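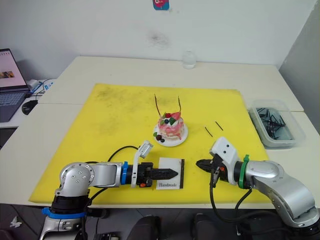 How to make your own seeded paper

If you've got a pile of old envelopes and a blender you don't mind getting messy, you can make paper that grows! Plant it and, with a bit of luck, you get wildflowers. I made my first batch last August and have been hooked ever since.

What you need

Around 200 grams of scrap paper (no shiny stuff, no plastic windows)
A mould and deckle, or an old picture frame with net curtain stapled over it
A washing-up bowl
Old tea towels and a sponge
5 grams of small flat seeds — poppy and chamomile are lovely

Step 1. Soak the paper

Tear it into stamp-sized bits, cover with warm water and leave overnight. Envelopes break down fast. Egg boxes take longer and give you a wonderfully rough sheet.

Step 2. Blend

One handful of paper to 500 ml of water, in short bursts, until it looks like thin porridge. Tip it into the bowl and keep going until the bowl is half full. Top up with cold water.

Step 3. Add the seeds

Stir them in by hand. Never put them through the blender! Big seeds like sunflower leave lumps and fall out when the sheet dries, so save those for the garden.

Step 4. Pull a sheet

Slide the mould in at a slant, level it under the surface and lift straight up. Give it a gentle shake while it drips. My first few had holes in them, and they went straight back in the bowl, no harm done.

Step 5. Press and dry

Turn the mould over onto a damp tea towel, sponge the back of the net and peel it away. Dry the sheets somewhere airy, off the radiator — too much heat will kill the seeds. Mine took 13 hours by an open window.

To plant, tear the sheet up, cover with a thin layer of compost and keep it damp.

Leif Thoroddsen wrote in to ask about ink. Pencil is fine, and so is a soft stamp with a plant-based ink. Felt tip bleeds terribly.

Updated 2020-07-05 with the note on egg boxes.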